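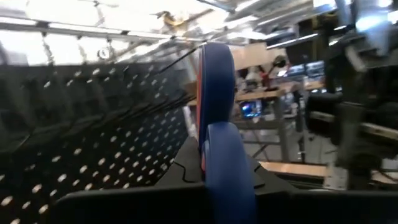
**Small pegboard on a workbench – what goes where?**

I'm finally sorting out my hand tools and I can't decide what gets a bin and what gets a hook. I have a black pegboard standing at the back of a wooden bench, a wire basket up top, two bins and a couple of hooks. Everything else just lives on the bench top. Pliers, sockets, a wrench, a C-clamp... help!
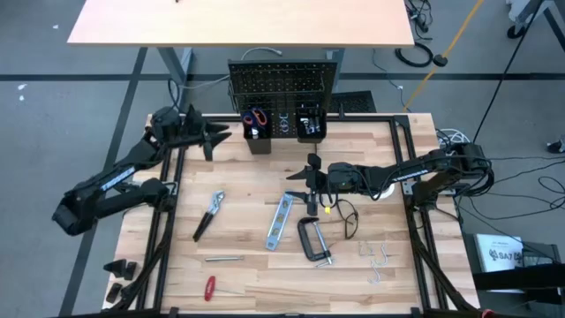
### Foltard

Bins for the little stuff, hooks for anything you grab daily. I'd stand the scissors in a bin, handles up, and hang the pliers if the hooks will take them. Basket is for things you use in March and then forget – mine has been full since forever.

Oh, and line your sockets up by size before you put them away.

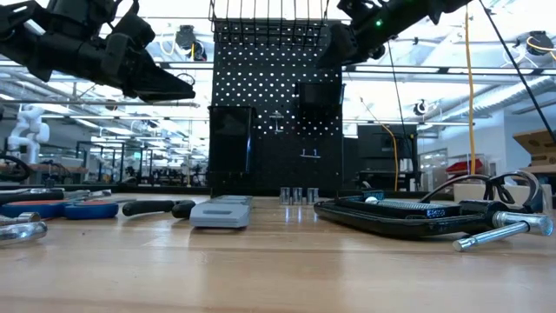
### Culusness

Agree on the scissors, not on the basket. I keep tape in mine and use it constantly. Move your bins around for a week and see!

### Pririne

just get a drawer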